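Last updated: May

Is Red Really a "Hot" Color?
By Bukola Shehu

People say red is warm and green is cool. You have probably heard it in art class. But should you believe it?

Let's be fussy about this. A color can't burn you. A red crayon and a green crayon left in the same drawer are the same temperature, and you can check that with a thermometer. So what do people mean? Mostly, they mean that red reminds them of fire and green reminds them of shade. That's a feeling, and feelings are fine, but they don't melt ice.

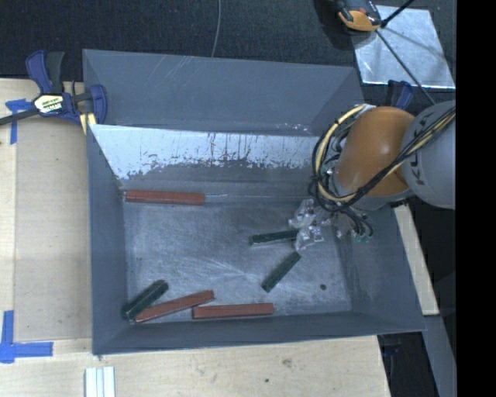
Now for the tricky part. Put two shirts out in bright sun, one black and one white. After a while the black one usually feels warmer. Dark colors soak up more of the light that hits them, and the soaked-up light turns into heat. So color can matter – but only when there's light to soak up, and it's how dark the color is that often counts most. A deep green shirt could easily get warmer than a pale pink one. So much for "cool" green!

I once read a poster that said a red bedroom makes you feel 8 degrees warmer. Who measured that? How many people did they ask, 13 or 1000? The poster didn't say, so I don't believe it yet.

You can test some of this yourself. Wrap two matching cups of water in paper, one dark and one light. Leave them on a sunny windowsill for an hour, then measure both. Try it again on a cloudy day. If your numbers don't agree with me, trust your numbers and try a third time.

We use cookies to remember your reading settings. Accept | Manage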